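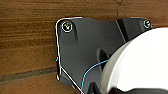 Sigita Priedītis reports that most of the failed lotions sent back to her had separated within a day, that in nearly all of them the oil phase had gone in before the emulsifier was fully melted, and that the earlier edition of this section let people make that mistake by putting melting and pouring in one step. The two are now separate steps.

Section 3. Making a batch of unscented lotion
Revised 7 February 2020

This section covers the basic oil-in-water lotion made with the Pranano kit and the Hunholm hand mixer. Finish Section 2 (cleaning and sanitizing) before you start. Sanitized tools should be used the same day.

What you need

Oil blend, 20 g
Emulsifying wax, 3 g
Liquid preservative, 2 g
Distilled water, enough to bring the batch to 134 g
Two heatproof beakers, labeled OIL and WATER
Scale that reads to a tenth of a gram
Probe thermometer
Hunholm hand mixer with the small shaft fitted
Spatula, pH strips, clean bottle with pump

Note: Weigh everything, including the water. The lines printed on the beakers show volume and are not accurate enough for the preservative.

Heating the two phases

1. Write down the empty weight of the WATER beaker. You will need it in step 13.

2. Weigh the distilled water into the WATER beaker. Hold back a small amount in a covered cup to replace what is lost to steam.

3. Weigh the oil blend into the OIL beaker. Set the scale back to zero and add the emulsifying wax.

4. Stand both beakers in the same water bath. The bath should reach the level of the contents but stay well below the rims.

5. Heat until both thermometer readings are inside the green band on the kit card. Rinse and wipe the probe each time you move it from one beaker to the other.

6. Hold both beakers in the green band for 20 minutes. Cover them loosely with foil.

7. Look through the side of the OIL beaker. The liquid must be clear, with no flakes on the bottom and no cloudy ring at the surface. If any solid remains, keep heating and check again. Do not go on to step 8 until the wax is fully melted.

Caution: Hot oil holds its heat longer than hot water and sticks to skin. Wear heat-resistant gloves to lift the beakers. Do not heat the oil blend in a microwave oven.

Caution: Do not add the preservative at this stage. The one supplied with the kit breaks down at the temperatures used in steps 5 and 6.

Mixing

8. Take both beakers out of the bath and dry the outsides. Pour the oil phase into the water phase in a thin, steady stream, stirring with the spatula.

9. Lower the mixer shaft into the beaker with the motor off. Tilt the head slightly to let trapped air out, then bring it upright and set it against the bottom.

10. Run the mixer on low in short bursts for 3 minutes. Keep the head under the surface the whole time. The mixture turns white and thickens slightly.

11. Stop the mixer, scrape the sides of the beaker, and mix again for 2 minutes.

Note: The lotion is thin at this point. Most of the thickening happens during cooling, and the final texture may not be reached until the next day. Do not add more wax to a warm batch.

Caution: Unplug the mixer before you clear the head or change the shaft. The switch on the older Mägi handle has no lock.

Cooling and adding the preservative

12. Let the batch cool at room temperature, stirring by hand every few minutes. Do not put the beaker in a refrigerator or an ice bath. Fast cooling can leave hard grains of wax in the lotion.

13. When the thermometer reads inside the blue band, weigh the beaker and subtract the weight from step 1. Add reserved water until the contents weigh 132 g.

14. Add the preservative, drop by drop, until the contents weigh 134 g. Stir by hand until no streaks are visible, then keep stirring for 2 more minutes.

15. Test the pH with a strip. Compare the color with the chart inside the kit lid while the strip is still wet. If the result falls outside the marked range, follow Section 5 before bottling.

16. Fill the bottle and leave a small air gap under the pump. Label it with the batch name, the date, and the lot numbers of the oil blend and the preservative.

Note: Lot numbers are on the crimped end of each sachet. On sachets packed by Brorkeo they are on the back, under the fold.

If something goes wrong

The lotion is grainy. The wax was not fully melted, or the batch cooled too quickly. Discard it. Reheating would damage the preservative.

A clear layer forms at the bottom. Check the weight of wax first, then the mixing time. A batch that has separated should not be shaken and used, as the preservative may no longer be spread evenly through it.

The lotion is full of bubbles. The mixer head came above the surface. Leave the covered beaker to stand before filling the bottle. Small bubbles affect the look and not the stability.

White streaks stay on the skin when the lotion is rubbed in. This is common with wax-based emulsions and is not a fault. Szu-yu Kong's variation in Section 6 replaces part of the oil blend with a light silicone and reduces the effect.

The smell or color changes during storage. Stop using the lotion and throw it out, even if the date on the label has not passed.

Storage and first use

Keep the bottle closed, away from direct sun and out of the bathroom if possible. Do not dip fingers into an open container, and do not top up an old bottle with a new batch.

Before general use, apply a small amount to the inside of the forearm and leave it on overnight. If redness or itching appears, wash it off and do not use the batch. Do not apply the lotion to broken skin or near the eyes.

Continue with Section 4 for scented batches.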